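February 13, 2024. Kitchen bench, drying and storage

Picked this up again after leaving it far too long (I think my last proper page was in July!). Gerd wants the bench layout settled before the Lirkow order goes out, so I spent most of the morning fussing with racks and mugs, and I have to say I enjoyed it.

Plates first. The wooden dish rack is still my favourite of the 2 we've got. It's light, the slots are kind to the rims, and plates lean back a bit without wanting to roll. I've got three in there now, grey in front, then the pale blue, then the yellow at the back. They overlap more than I'd like. I tried every second slot to open them up a bit, which was nicer for the fingers but took up a silly amount of rack. Went back to closer spacing. Reinhold reckons a rack should be judged when it's full, and fair enough, but at my place it's never full, it's three plates and somebody's lunch container.

The mug tree is the one from Dlamini. Square flat base, short pegs, and I was ready to dislike it because the pegs looked stubby in the catalogue. They're fine! Pink mug on the left, the dark teal one on the right, so the weight is shared. With both mugs on one side I got a bit of a lean when I bumped the bench, so one each side is the rule from now on. I'd still take another 15 mm on each peg if Dlamini ever asks us.

Moved the tree to the middle of the table. It used to live beside the sink and got splashed every time anyone rinsed a pot, and the base was starting to go a funny colour underneath. Gave it a light sand and some 60 mL of the Ustach oil, way more than it needed. Wiped the extra off with an old tea towel. Don't leave that towel scrunched up in the bin, Gerd, I've hung it outside.

Corn is in the oval wicker tray, two cobs on the diagonal. The tray was meant for bread but the crumbs get into the weave and I'm sick of picking them out with a skewer.

Still to do: felt feet for the rack (need 4, the Sustport ones peel off), find out what Reinhold did with the cutlery caddy, and decide about bowls. I'm leaning towards stacking them on the shelf and forgetting about a bowl rack altogether.
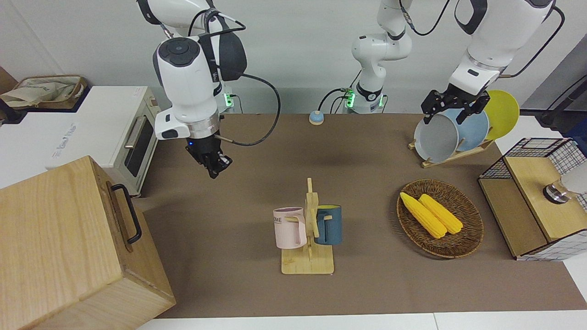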